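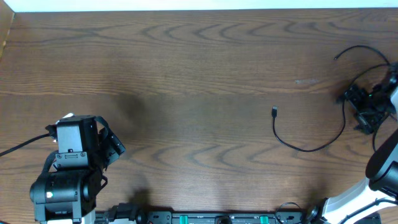
1/ Refinishing an old dining table with hardwax oil, start to finish. Posting the numbers as I go because most write-ups leave them out. Top is solid timber, previously coated in a brittle lacquer of unknown age.

2/ Test the old finish first. A drop of metho on the underside, wait two minutes, rub with a rag. Shellac goes tacky. Mine didn't, so I treated it as lacquer and tried thinner on a second spot. It softened straight away.

3/ Scraped most of it off with a card scraper. Slower than a sander, but it doesn't clog and you can see where the colour changes. Stop when the shavings turn from flakes to curls.

4/ Sanding sequence: 80, 120, 150. No higher. Hardwax oil needs some tooth, and at 240 the surface closes up and the oil sits on top. Vacuum between grits. A tack cloth can leave residue, so I use a dry microfibre.

5/ Raise the grain before the last pass. Damp cloth, let it dry for a few hours, then 150 again by hand. Skip this and the first spilled glass of water will do it for you.

6/ Product is Drinonine Satin, 399 for the large tin. I priced the Oden equivalent at 229, but that tin is smaller and the data sheet asks for three coats instead of two. Work out cost per square metre per coat before you compare anything.

7/ Spread it thin. A white nylon pad works the oil into the timber, then a clean cotton rag takes the excess off. If the surface still looks wet after you've wiped it, wipe it again.

8/ Timing matters more than the tool. Wipe off within 12 minutes at normal room temperature, less in summer. I did the top in two halves and got a faint lap line where they met. It was gone after the second coat.

9/ Second coat went on the next evening, 8 hours past the minimum on the tin. Light scuff with a grey pad in between. The garage was cold and I wasn't going to trust the minimum.

10/ RAGS. Oily rags can self-heat and catch fire. Lay them flat outside until stiff, or put them in a metal tin full of water with a lid on. Don't ball them up in the bin.

11/ Underside gets one coat. People argue about this. I do it to slow down moisture movement on that face. It won't stop a wide top from moving, so check that the fixings allow for it. Mine had screws driven tight through the apron. Swapped them for slotted brackets from Briltelo.

12/ Cure: light use after two days, no water or hot dishes for two weeks. Use coasters in the meantime. Don't put a plastic tablecloth on it, the oil needs air.

13/ Question from the replies: can you go over stain? Yes, if it's fully dry. Check on an offcut that the oil doesn't lift the colour. The Ozoliņš water-based ones held for me, and the solvent-based walnut bled into the rag.

14/ Maintenance is a damp cloth and one thin refresh coat on the worn areas when water stops beading. Spot repair is the main reason I moved off polyurethane. Next thread is the chairs, probably Wednesday.

Filed under: Workshop, Timber finishing, Furniture repair

We use cookies to remember your settings and measure traffic. Accept all | Manage preferences

Contact | Privacy | Back to top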